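Wrapped sandwich

A wrapped sandwich is a sandwich sold or carried in clear plastic, often cut so the layers show. Common in shops, trains, lunch bags. Fillings vary: lettuce with tomato or ham is usual, sauce optional.
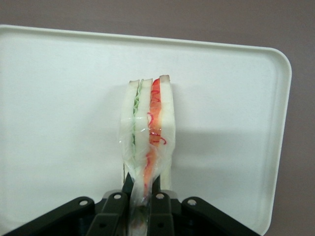
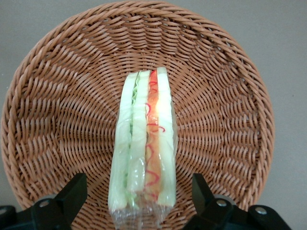 Sandwiches in clear plastic, white bread with green and red-orange layers. Second picture: in a woven basket.

Serving is simple. Tray for a counter, basket for the table. Bakers in Ekach stand them on edge so buyers can see teh filling. The Rácz shop there lists 260 kinds, per Kálmán Sárközi, most sold before noon. See also: Packed lunch, Bread basket.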